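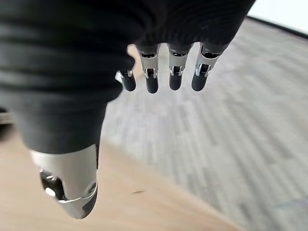 Right hand over the edge of the carpet, fingers down.

Speaker notes: How many examples is enough, and of what?
Beatrice Kariuki, June 17, 2018
Twenty-five minutes plus questions. Leave this slide up while people sit down.

OPENING (2 min)

Start with the number, no hello. "We have 1762 demonstrations." Pause. Let them be impressed if they want to be.

Then: 1762 of what? Ask the room to hold that question, because the rest of the talk is me failing to answer it to my own satisfaction.

Say who I am. I look after the data side of Clinon. I don't build the hands and I don't train the models. I'm the person who gets the files in between, which makes me popular with neither group.

Point back at the hand. Metal fingers, black tips, cloth over the back of the palm. Most of what a wrist camera gives you is the hand itself and whatever happens to be under it. When someone says "the model has seen thousands of views of the task", a fair share of those views are mostly sleeve and floor. I'm not saying they are useless. I'm saying we count them the same as the others.

WHAT WE THOUGHT WE WERE BUYING (4 min)

The plan as written in December: a person guides the robot through a household or office job, we record it, we repeat it with small changes, and the learning system picks up what the changes have in common. Fine on paper. I signed off on it.

Kofler (the sorting project, for those who weren't here last year) had claimed that 50 good examples per task would do. We doubled it to be safe and asked for 100. Ask if anyone knows where the 50 came from. I have asked for it in writing and got a graph with no labels on one side.

Don't be rude about Kofler. They shared their files, and most people don't.

Main point for this section: "good example" was never defined. We defined the length of a recording, the file format, the naming. We had a page and a half on naming. What counted as a good attempt was left to whoever was operating, on the day, with their own idea of neatness.

Result: three operators, three habits. One goes in slowly and corrects. One goes in fast and starts again if it looks wrong. One does it beautifully and always from the same side. Their success rates on our sheet are nearly the same. Ask which of the three you'd want a machine to copy. Wait for an actual answer, somebody usually gives one.

CUPBOARDS (6 min, the long one)

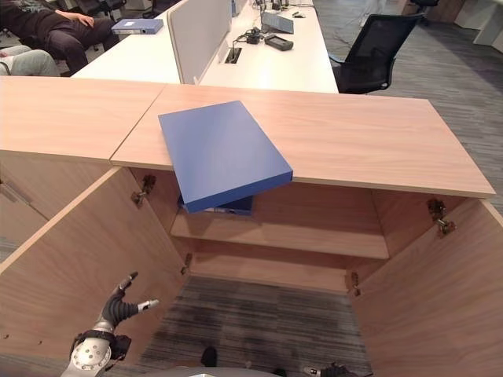 Variation is the word that gets misused most in our field, and I include my own reports in that. A task sheet says "vary the object position" and the operator moves the object a hand's width left. On the recording it is a new example. To the model it is very nearly the old one. Look at what is going on around this cabinet: both doors open, shelf bare, a blue box lying on top at an angle with one corner over the front edge, and something darker blue in the opening underneath it. Two blues, one partly below the other, and the hand coming up from the lower left. If every recording in the batch looks like that, I don't know whether the system has learned "box" or "blue thing near pale wood". Neither does anyone else until you change the wood.

Carry on from there. Things I would want changed between one recording and the next, and which hardly ever are:

Doors half open. Ours are nearly always wide or shut, as those are the two positions people naturally leave a door in.

Something already on the shelf. Real cupboards are full. A bare shelf is a very kind place to put things.

The people. Look at the upper left of the slide, someone seated with a hand on their knee, and a pair of light grey trousers next to them. If there is always somebody at the edge of the view, the system is free to use that as a clue. I can't prove it does. I would like someone to try to prove it doesn't.

The desk behind. A laptop, cables, a binder: that's an ordinary office, and I'm glad of it, I prefer it to a curtain. But it has to be more than one ordinary office.

If short of time, skip the doors and keep the people.

THE THROWN-AWAY PILE (4 min)

We rejected 121 recordings. This is the figure I'd like people to write down, more than the big one.

Reasons given on the sheet, in the operators' own words: "messy", "slipped", "took too long", "bad angle", "not sure". Read them out flat. Don't do a voice.

I went back through the pile. A good many were slips followed by a recovery. The hand loses the thing, finds it again, finishes. We threw those out for looking untidy, and then in the spring review we were asked why the robot has no idea what to do after a slip.

Be careful here. I don't want to swing to the other side and say every failure is gold. Plenty of the pile was rubbish. One recording is mostly a wall. But the decision was made by the wrong person at the wrong time, at the end of a long session, by someone who wanted the total to look clean.

What we do now: nothing gets deleted on the day. Mark it, say what happened in plain words, move on. A second person looks later. It's slower and the operators like it better.

TOOLS AND PEOPLE SELLING THEM (3 min)

I get asked about Skomeo and Astesora every time, so get it over with.

Skomeo: tidy labelling screen, decent search. It will give each recording a quality score. I asked what the score measures and was told smoothness of movement, mainly. A smooth movement towards the wrong shelf scores very well.

Astesora: makes new examples out of old ones by altering colour and light. Useful, within limits. It gave us more pictures of the same cabinet at different times of an imaginary day. It did not give us another cabinet. Their own people were straightforward about this when asked. The brochure less so.

No slide for this section. Don't get drawn into prices.

WHAT I WOULD ASK BEFORE BELIEVING A NUMBER (4 min)

Read these slowly. They can photograph the slide.

How many rooms?
How many operators, and did any one of them do most of it?
What was thrown away, and who decided?
Was the test done with the same furniture?
Did anybody sit and watch the recordings all the way through?

On the last one: I hadn't, until this year. I had watched the first few of each batch and trusted the sheet. Say so. It goes down better coming from me than being dragged out in questions.

Our own answers are poor on the first two and getting better on the third. The test was done with the same furniture. We are repeating it elsewhere and I have no result to show yet, so don't hint at one.

LIKELY QUESTIONS

"So is 100 too few?" Don't know. Too few of what. Try not to sound smug.

"Wouldn't simulation fix this?" Some of it. Ask what their simulated cupboards have in them.

"Can we have the data?" Yes, including the rejected pile, once the faces are dealt with. Leave the sign-up sheet by the door and remind them to print their email address clearly.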